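Can I batch a whiskey sour for a party, and when does the lemon go in?

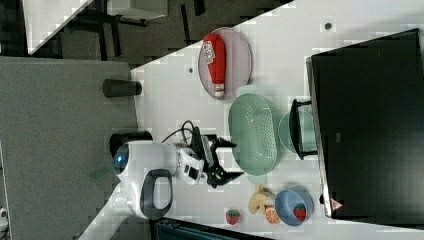
Asked by Oriana Valdebenito

I'm making drinks for my sister's housewarming in March and want to have whiskey sours ready to pour so I'm not shaking all night. My usual recipe for one drink is 2 oz bourbon, 3/4 oz lemon juice and 3/4 oz simple syrup, no egg white.

My plan was to multiply it by 12 and put it all in a big glass jug the night before. A friend told me the lemon will go bitter by morning and I should add it at the last minute. Other recipes online say overnight is fine. I also don't know what to do about water. When I shake a drink it picks up some melted ice, and if I pour straight from the jug I guess it will be too strong?

The jug holds 1880 ml if I fill it right to the lip. Guests come at 7 p.m. and I can be in the kitchen from lunchtime on.

3 answers

Answer from Wayne Treloar (accepted)

Mix the bourbon and syrup the night before, or two days before if you like. They'll keep fine in the fridge. Squeeze the lemons that afternoon and add the juice between 4 and 5 p.m.

Overnight lemon juice won't hurt anyone, but it tastes duller and a little bitter next to fresh. Some people don't mind it. I can taste it in a sour because there isn't much else in the glass to cover it up.

For 12 drinks you need:

24 oz bourbon (710 ml, so one 750 bottle with a splash left over)
9 oz lemon juice, strained (6 to 8 lemons depending on size)
9 oz simple syrup
10 oz cold water

That comes to 52 oz, or a bit over 1500 ml, so it fits your jug with room to stir. The water replaces what you'd get from shaking. Put in 8 oz first, chill it, taste it cold, and then decide on the rest. If you're pouring over ice and people drink slowly, 8 is probably enough. Don't put ice in the jug itself or the last few drinks will be thin.

Stir before each round. The lemon settles.

One more thing, your syrup needs to be 1:1 sugar to water. If you make the rich 2:1 kind, start with 6 oz and work up.

Comment from Oriana Valdebenito: Thank you, this is what I needed. My syrup is 1:1. Would you do the bitters in the jug or per glass?

Comment from Wayne Treloar: Per glass. They get stronger than you expect in a batch. If you have to do it in the jug, use half of what the math says and taste.

Answer from Facundo Garrido

just buy a sour mix. i got the Bovano one for our work party and everybody drank it, no squeezing. 1000 ml bottle and you add the whiskey yourself. its sweet so go easy on it

Answer from Maj-Britt Wikström

I agree with Wayne on the timing. I'd add that you should strain the juice through a fine strainer, since pulp makes a batch look muddy after an hour or two and clogs a narrow spout.

If you decide you want egg white after all, leave it out of the jug. Pour a single serving into a shaker with one white, shake it without ice, then again with ice. In that case hold back the added water for those drinks or they come out weak.

Also check that the jug fits in your fridge standing up with the shelf where it is. Mine didn't, and I ended up splitting the batch into two old Surnwood juice bottles, which poured better anyway.

Comment from Ľudovít Šindelář: Does the same timing work for lime? I want to do daiquiris.

Comment from Maj-Britt Wikström: Yes, but I'd go later with lime. Two hours before at most.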